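Gresteck Forums > Hardware > Cleaning and Repair

Old tower cleanout, reuse the CPU or not?

breltov_bob
ok so cleaning out the old tower in the basement. Dust everywhere, fan sounds like a lawnmower. Plan was blow it out, new paste, done. But now Im reading that you shouldnt touch the CPU at all if it works?? Which is it. Never pulled one before. Machine had been on the shelf since February, booted fine last night.

tanase_s
Pull the cooler, wipe the lid, new paste, cooler back on. Leave the chip in the socket. No reason to take it out for a cleaning.

mrs_sarik
Disagree. If its been sitting in a basement I'd want to see the contacts. Two minutes. Lift the lever, chip comes straight up, hold it by the edges. Look at both sides, put it back.

tanase_s
and thats how people bend pins. Seen it 14 times at the shop. Contacts under a closed socket dont get dirty, theres nowhere for dust to go.

mrs_sarik
paste gets under there. If the last guy used half a tube it squishes over the side and you wont know till you look. Ask me how I know

quietfan720
Warm it up before you pull the cooler!! Run a video or something for ten min, then shut down and unplug. Cold paste is like glue and on some sockets the chip rips right out with the heatsink. Then TWIST, dont yank.

breltov_bob
too late on the warm up lol. It let go with a twist though. Paste was gray crumbs. What do you wipe with, I have rubbing alcohol (70%) and coffee filters

quietfan720
Fine, just let it dry. 90+ is faster. No paper towels, they leave fuzz.

tanase_s
Coffee filters are good. Also hold the fan blades still when you hit it with air, dont let them spin up.

breltov_bob
ok went with mrs_sarik on this one, sorry tanase. Chip is out. Lid cleaned up real nice, silver again.

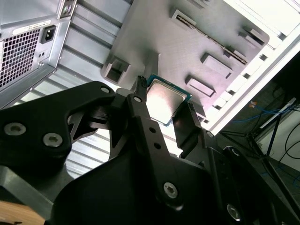
so next thing, which way does it go back in. There's supposed to be a triangle in one corner? And do I do the power supply while Im in there or is that a whole other job

mrs_sarik
Triangle on the chip matches triangle on the socket. It drops in with zero force. If you feel like pushing, stop, its turned wrong.

tanase_s
no hard feelings, just go slow. Power supply: air through the grille from outside, unplugged. DO NOT open it. Caps in there can hold a charge even off the wall.

quietfan720
+1 dont open the psu. And the paste, pea size in the middle. People will say X or spread it with a card, doesnt matter much

mrs_sarik
it does matter a little. Thin spread if the lid is big. Pea is fine on small ones

quietfan720
here we go again. There is a 2756 post thread for this exact fight, take it there

breltov_bob
pea it is. Got a tube of the Mihăilă stuff in the drawer, no idea how old. Still soft so Im using it. Will post temps tonite after I get teh cooler back on

tanase_s
If it came out runny or oily toss it. Otherwise ok. Tighten the cooler screws in an X, few turns each.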